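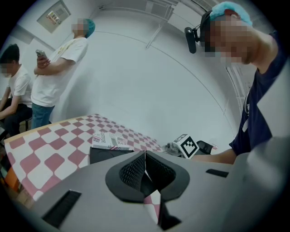 Slide 2: Who I am and what we did in Brerbridge

Thanks to Melur Wibisono for the introduction. I run the shared lunch at the Sevier Street hall. We started in June with one pot of soup and borrowed bowls. Tonight is about how we plan the food and what I would change.

Say early: questions are fine at any point.

Slide 3: Start with the tables

Most people plan the menu first. We plan the seating first. Long tables get strangers talking. Small tables fill up with people who already know each other, and a person who comes alone ends up near the door.

Checkered cloths on every table. They hide stains and they wash well. Atif Soomro takes them home in two bags and brings them back folded.

Slide 4: The menu

One hot dish, one cold dish, bread, fruit. That has not changed. When we tried a choice of hot dishes, the line slowed down and one tray always ran out.

Tell the lentil story here if there is time. Skip it if we are past the halfway point.

Slide 5: Who brings what

The sign-up sheet has 10 lines. When it is full, it is full. Ask people to write the dish and what is in it. "Salad" does not help a person with a nut allergy.

Rawiri Pearce asked at the last talk about store-bought food. Yes, we take it. Leave it in its box so the label stays with it.

Slide 6: Money

Read the figures off the handout. The hall is our biggest cost. Tzanetos Bakery gives us day-old bread and we pick it up before they close.

Do not get into the parking question.

Slide 7: What went wrong

Two things. We ran out of serving spoons, and we had no plan for leftovers. Now there is a stack of lidded tubs by the sink, and people fill one on the way out.

Slide 8: Getting started

Pick a date, book the room for two hours longer than you think you need, and put up a sheet. Ilham Wibisono has copies of ours at the back table.

Leave this slide up during questions.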